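Kitchen robot trial at Eltcombe on hold after gripper fault

By Yaa Fiadzo
2024-02-23

If you were hoping to see the kitchen robot at the Eltcombe open evening, I'm sorry to say you'll have to wait a bit. The trial has been paused after the arm let go of a glass jar it was supposed to be carrying, and I've spent a good part of this week finding out why.

Nobody was hurt. The jar broke on the floor outside the marked area, and the one person in the room was standing well back with a hand near the stop button, as the rules say. Still, glass is glass, and the team at Nerkwood (who run the trial) shut everything down that afternoon and wrote it up as a safety matter. Good for them, I say.

So what went wrong? I'd assumed the gripper was simply worn out, but the fingers are fine. The trouble was in how the arm decides that it's holding something. Each time it closes, it checks how hard the motor is pushing and how far apart the fingers have stopped. Back in January the software was updated, and the second check was given a shorter time limit. If the answer came back late, the arm was meant to stop where it was and wait for a person. It did the opposite. It took the late answer to mean there was nothing in its grip, and opened up ready for another go — with the jar in mid-air.

I asked how often that had been happening, and to their credit they went and looked. In almost 1000 logged picks there were 25 late answers. Most came while the arm was low over the table with something light, so a wooden spoon or a sponge dropped a short way and the whole thing was put down to a clumsy grasp. Five of them happened higher up. The jar was the fifth.

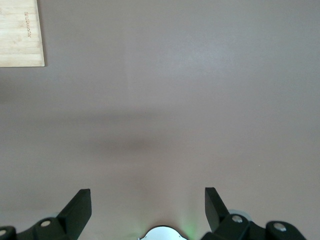

That's the bit that bothers me, to be frank. A dropped sponge gets a shrug and a note saying "try again", and the same fault carries on quietly until it has hold of something that breaks. The old form only had a box for whether the pick had worked. The new one asks where the arm was when it let go, which would have shown the pattern weeks ago.

For now the old time limit is back in and the arm has been told to freeze if it gets no answer. It's also running at 40 per cent of its normal speed, and anything made of glass or china has been taken off the list of things it may pick up. Cleltmont, the firm that supplied the control software, is working on a proper fix and says it will send the same change to its other customers. I've asked how many of those there are and haven't heard back yet.

The hall at Darko had been due to take the robot next. That visit is off until the fix has been tested, and no new date has been set. Anyone who had signed up to watch will get an email, and your place will be kept — you don't need to book again.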